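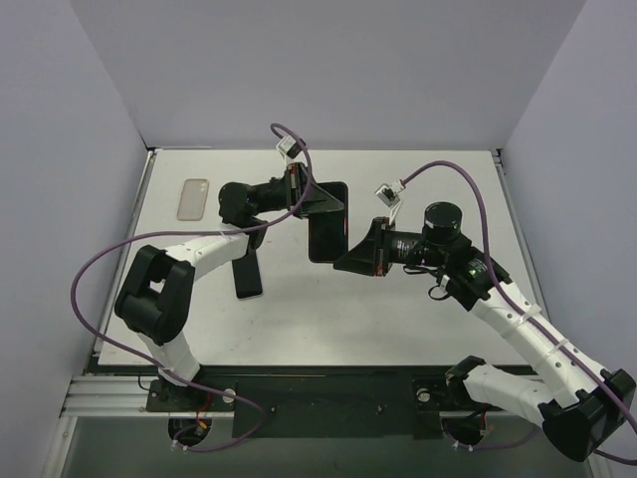 Cable routing and risk assessment for a two-arm bench cell with wrist cameras

Posted Tuesday, June 16, 2020 in Small automation

pivar_bench

We run two small arms on a shared mounting plate, handling phones and phone cases. Each wrist carries a camera, and its cable runs back along the arm to the base. The walls cover three sides and the operator side is open. Our safety adviser wants a written risk assessment before the cell goes on the July audit list.

The arm supplier describes the arms as "light duty" and says no guarding is needed. Is that enough on its own? Also, is there a recognised rule for how much slack to leave in a cable at the wrist? We have had 14 camera dropouts in 100 runs and I suspect the connector.

Njoroge Ndung'u

The supplier's statement is not enough. ISO 10218-2 deals with the integration of robots into a cell, and the assessment has to cover the complete application: arms, grippers, workpiece, fixtures and access. ISO 12100 gives the general method. A light arm with a sharp-edged finger plate is still a hazard at face height.

For two arms on one plate, assess these separately:

Pinching between the two grippers. Each arm may be within its own force limit while the pair closes on a hand from both sides. Test the pair together.
Loss of grip by one arm while both hold the part. State where the part can fall or be thrown.
Loss of power. Find out whether each arm holds position or drops, and write it down.
Stop function. One emergency stop must stop both arms. Two separate buttons are a common audit failure.

If people reach in while the arms are powered, ISO/TS 15066 gives guidance on contact limits. If they never need to, fit an interlocked front panel and the assessment becomes much shorter.

I know of no standard that gives a slack figure for a wrist cable. Follow the cable maker's minimum bend radius for moving use, which is larger than the fixed figure. Move each joint by hand to both ends of its travel with power off and check that the plug never takes the load. Fix the cable to the link just behind the wrist, and leave the loop between that point and the camera. Check that the loops from the two arms cannot hook each other when the grippers are close together.

Where cables pass through a hole in a plate, deburr the hole and fit a grommet.

Rotich

Agree with the above on cables. We had 16 faults on a Sovton cell and 118 hours of logging showed nearly all of them at full wrist rotation. Limiting the joint in software cured it. Log joint angles with the dropouts before you buy new leads.

Jostudus

we just used longer cables and tape. no guard. never had a problem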